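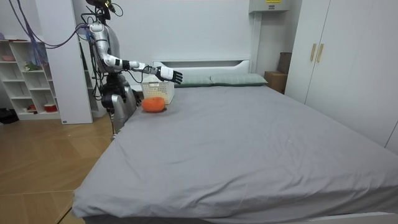 By Hannah Kovačević, home and bedding writer

I have been putting off this review of the Hosness fitted sheet for ages, mostly because every time I sat down to write it I was also sort of lying down on it. I bought the gray one back in May after my old white set gave up (a hole right where my heel goes, every time, what is it with my heels?) and it has been on the bed more or less ever since, apart from laundry days.

First, the fit. My mattress is 11 inches deep, and I've had plenty of sheets that claimed to be deep pocket and then pinged off the corner at four in the morning. The Hosness one is stretchy all the way around, and it goes on with a bit of a wrestle at the last corner and then stays. It did come loose once, at the foot end, after my nephew used the bed as a trampoline, and I'm not holding that against it!

The color is what sold me. It's a plain, middling gray, a touch cooler than it looked on my phone, and next to a white headboard it looks really calm and grown-up. I was worried it would make the bedroom gloomy in winter, but the white balances it out, and anything with a bit of color pops against it. I've got a little orange pumpkin sort of thing that moves around the house with me, and on the gray it looks like I planned it. I did not plan it.

Now, wrinkles. If you iron your sheets, first of all, wow, and second, you'll be fine. If you're like me and pull it straight out of the dryer and onto the mattress, expect faint creases all over the middle. They soften after a night or two but they never go away completely, and you get a bit of a fold hanging around at the edge if you haven't tugged it down properly. It bugged me for the first week. By the second I had stopped looking.

It feels smooth, a little slippery even, which took some getting used to after years of flannel. I sleep hot, and I'd say this is a spring-to-fall sheet for me. In January I put a blanket underneath and was perfectly happy. It does hold on to cat hair, and gray shows light hair more than I expected, so keep a lint roller in the nightstand.

Washing is easy: cold, with other darks, low dry. I've had no fading that I can see and only a tiny bit of pilling down by the feet (the heels again). The care tag was scratchy and I snipped it off on day one, so please don't write to ask me what it says.

I should mention the basket too, as I ordered it from Wulleveck the same week and a couple of you asked about it last time. It's a small white plastic one with a lattice pattern on the side, and it's meant for bathroom shelves, I think, but mine lives on the bed half the time. I load it up with chargers, hand cream, whatever book I'm pretending to read, and carry the lot from room to room. It weighs nothing and wipes clean. My one gripe is that skinny things like bobby pins and pen caps poke through the holes, so line it with a washcloth if that's your kind of clutter.

If you want a crisp, hotel-style finish, I'd look at the Prekenham cotton set instead. I had one in the guest room for years and it pressed beautifully, though you had to press it. For a sheet that stays put and doesn't ask much of me, I like the Hosness a lot. I'd give it 8 out of 10, and I've already ordered a second one in the same gray so I don't have to do laundry and make the bed on the same day.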